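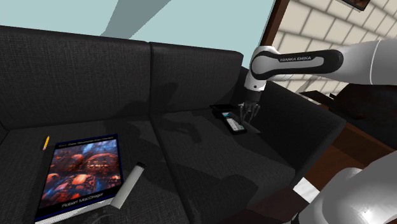

Stirari sofa set, sim side. Arm over the right cushion, fingers clear of the phone.

October, late afternoon. Back on the remote-control demos after two days of fighting the lag. The stuttery feeling in the hand controller was all mine (I'd left the smoothing turned way up from the Norðdahl runs), and with it set back to 3 the arm feels so much nicer to drive!

Plan for this batch is 20 good demos with the sofa layout. I'm doing all of them from the controller, no scripted moves, and I hit the discard key any time I catch myself dithering over an object. The policy will happily learn my dithering, we saw that with Hadwood, where it circled everything once before going down.

The hard part is still depth. Everything small and dark on that charcoal fabric vanishes on my screen, and the gripper is dark too, so near the cushion I'm half steering by shadows. The yellow pencil is easy to find and the book is a great big landmark. I keep both views open side by side now, one lower along the seat and one looking steeply down, and glance back and forth before I commit.

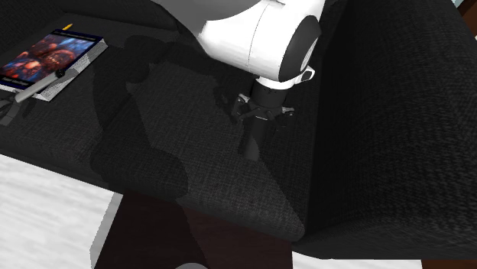 Coming straight down works better for me than sliding in from the armrest. I line up high, stop, let the arm settle, then lower in one go. It costs a little time per demo but the wrist stays calm and the replays look much cleaner.

Settings so you can match them: recording capped at 1000 steps, controller scale at the low notch, seed 24 for the lighting. Please don't touch the lighting seed until the batch is finished, I've gotten used to where the shadows fall.

Still to do: rename the Estinar folder (two batches in there share a prefix, my fault), and find out why the discard key sometimes needs a second press. Saving to the shared drive before I go home.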